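## 4. Encher, separar e esvaziar as caixas metálicas

Quem chegou aqui já montou o suporte da Zurnness (secção 3) e encaixou as duas caixas. Se ainda sobram parafusos em cima da bancada, volte atrás. A Zurnness não envia parafusos a mais; já nos queixámos disso.

O que se segue vale para objetos soltos de tamanho de mão: latas, peças de plástico, tampas, brinquedos partidos, coisas que ficaram anos numa gaveta à espera de serventia. Não vale para vidro, pilhas, líquidos nem para nada que faça barulho sozinho.

### 4.1 Antes de encher

1. Passe a mão enluvada pela borda superior de cada caixa. As rebarbas costumam estar nos cantos e encontram-se depressa.
2. Aspire o fundo. Riscos e manchas no metal são normais e não saem com nada. Masaru Hosoda tentou com palha de aço, pasta de polir e uma tarde inteira de junho, e o fundo ficou riscado noutra direção.
3. Limpe as paredes com um pano ligeiramente húmido e seque logo.
4. Retire etiquetas, restos de fita e papelinhos da borda entre os compartimentos. É lá que se juntam todos, por razões que o fabricante não esclarece.
5. Verifique se as caixas estão niveladas. Se uma lata deitada rola sempre para o mesmo lado, não estão.

> **Nota.** O tabuleiro Nokero, vendido à parte, serve para forrar o fundo. Também serve para as peças pequenas se enfiarem debaixo dele. Use-o só se tiver paciência.

### 4.2 Encher

1. Esvazie as latas por completo e deixe-as escorrer de boca para baixo. «Quase vazia» é uma categoria que o fundo da caixa não reconhece.
2. Amasse as latas, se quiser poupar espaço. Não precisam de ficar planas. Uma lata amassada sem critério ocupa pouco mais do que uma amassada com orgulho.
3. Ponha primeiro os objetos grandes e angulosos, deitados.
4. Distribua as peças menores à volta, sem as calcar.
5. Pare bem antes da borda. A referência 3560, gravada na chapa do suporte, é o número do modelo. Não é a capacidade em gramas, em litros nem em latas, embora já nos tenham perguntado pelas três hipóteses.

**Cuidado:** o alumínio amassado corta, sobretudo junto à abertura. Pegue nas latas pelas pontas, com luvas Jang ou equivalentes. As luvas de lã que alguém deixou no cabide não são equivalentes.

### 4.3 Separar

1. Decida os grupos antes de começar e escreva-os num papel. Metal e plástico chegam para a primeira volta.
2. Comece pelo que está por cima e deixe o fundo para o fim.
3. Levante um objeto de cada vez. Se dois vierem presos, pouse-os e solte-os dentro da caixa.
4. Ponha os objetos de material duvidoso de lado. Um plástico pintado de prateado engana qualquer pessoa durante uns bons segundos, e Nyokabi Makori guarda dois como prova.
5. Não atire nada. A chapa amplifica o som, e quem trabalha na sala ao lado tem memória.

> **Nota.** Um objeto comprido atravessado em diagonal não se puxa pela ponta que estiver mais à mão. Agarre-o pela parte mais larga e levante a direito.

Com a lata amassada encostada a um lado e a peça azul-petróleo em diagonal, a caixa ainda deixa ver boa parte do fundo. É uma quantidade sensata para treinar a separação. 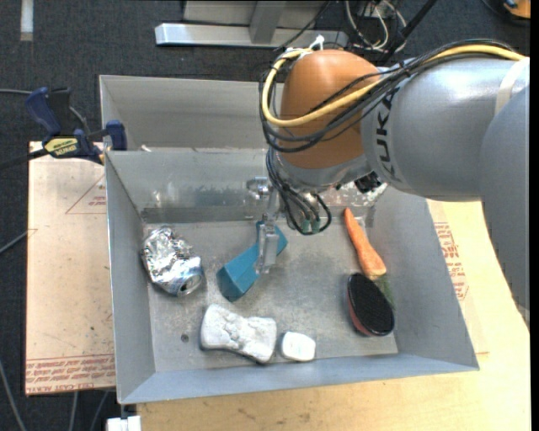

### 4.4 Esvaziar e limpar

1. Retire à mão tudo o que for maior do que uma noz.
2. Solte as duas patilhas laterais e levante a caixa com as costas direitas. Vazia parece leve, e é assim que se apanham as pessoas.
3. Vire a caixa sobre o saco Nelden e dê-lhe uma palmada no fundo. Se ainda cair alguma coisa, dê outra.
4. Limpe como em 4.1 e volte a encaixar. Um estalido seco indica que a caixa assentou; dois indicam que assentou e saiu.

**Cuidado:** não lave as caixas com mangueira. A água fica na dobra da chapa e reaparece dias mais tarde, normalmente em cima de papel.

### 4.5 Problemas frequentes

- **A caixa baloiça.** Há uma tampa por baixo. Há sempre uma tampa por baixo.
- **Cheira a refrigerante.** Ver 4.2, passo 1.
- **A caixa não encaixa.** Rode-a meia volta. Se continuar a não encaixar, é a outra.
- **Falta uma peça.** Procure debaixo do tabuleiro Nokero e consulte a nota de 4.1, que tentou avisar.

A substituição das patilhas vem na secção 5.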